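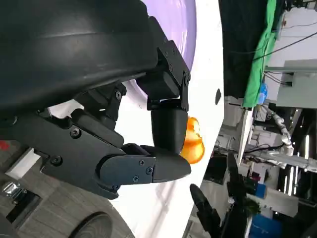 Ostthorpe, Friday, February 4, 2022

Keeping House, Term Two
Handout for the session on basins and tabletops

We use cookies to remember your preferences and to see which pages are read. Accept all / Manage settings

Dear all, what follows is the written-up version of my talk, with the bits I forgot put back in and one or two of your own remarks added (thank you, Fatima, for the one about rims, which I have stolen outright). Those of you who take your notes on the backs of envelopes may throw the envelopes away now.

1. The basin as a place for things

Most of us grew up thinking of a basin as something that lives under the sink and comes out for washing. I'd like you to think of it for this part of the course as a small room with a wall round it. Anything you put in it stays put, doesn't roll off on to the floor, and can be carried to another part of the house in one go. The lavender-purple one on the white table is a good example of the sort I mean: round, with a thick curved rim that you can get your fingers under. I am very fond of a thick rim. A thin one bites into your hands once the basin is full, and Fatima Radebe's point was that a thin one also tends to flex just when you are halfway up the stairs.

Round or square is partly a matter of taste. Square ones sit neatly in a corner and stack well in a cupboard, but crumbs and grit collect in the angles and you end up digging at them with a teaspoon. A round one wipes clean in a single sweep of the cloth.

2. Colour, and why I go on about it

A plain white tabletop is lovely to work on as long as the things on it aren't white as well. Set a purple basin on it and you know at a glance where the basin is. The same goes for anything bright and shiny, like the little orange thing beside it with the bulbous bottom half. You won't put a stack of plates down on that by mistake! Now think of a clear glass lid on the same table, or a white saucer, and you will see the trouble.

Gerrit Du Plessis asked whether the same rule holds on dark wood. It does, turned round: pale basin, pale cloths, and keep your brown dishes for another day.

3. Clearing a table with one basin

This is the method we shall practise in pairs. Please read it through before you come, and try it at home if you have a table that needs it (mine always does).

Put the basin at the far side of the table, a little off the middle, so that you reach towards it and never have to lean over it. Begin with whatever is nearest to you and work away from yourself. Pick up each thing once. If you know where it belongs, in it goes; if you don't, leave it on the table and carry on, and resist the urge to stand there wondering. Set a timer for 10 minutes and stop when it rings, even if you're enjoying yourself.

Round, slippery things want a bit of care. Take them from the sides, low down where they are widest, and lower them in. Dropping them from a height is noisy and they bounce. Heavy things go in first, light and squashable things on top, as with a shopping bag.

When the timer has gone, carry the basin round the house and put things away as you come to their rooms. Don't park it on the landing. I once left one there until my sister asked whether it was an ornament.

4. Looking after the basin itself

Warm water, a drop of washing-up liquid, a soft cloth. Scouring pads leave fine scratches, and the dirt settles in them. Do the outside of the rim too, where your hands go. Turn it upside down to drain and don't put it away damp. If you keep several, one inside another, slip a tea towel between them or you will be tugging at them all afternoon.

Please keep one basin for food and another for everything else, and mark the underneath if they look alike.

5. Before next time

Bring one basin or large bowl from home and almost 20 small odds and ends from a drawer. Nothing sharp, please, and nothing you would cry over. Samah Zerouali has kindly offered to bring spare cloths. Yolandi Buthelezi has swapped places with Riaan Oosthuizen, so she will be in the early group and he'll be in the late one.

We'll begin with the drawers and get on to shelves if there is time.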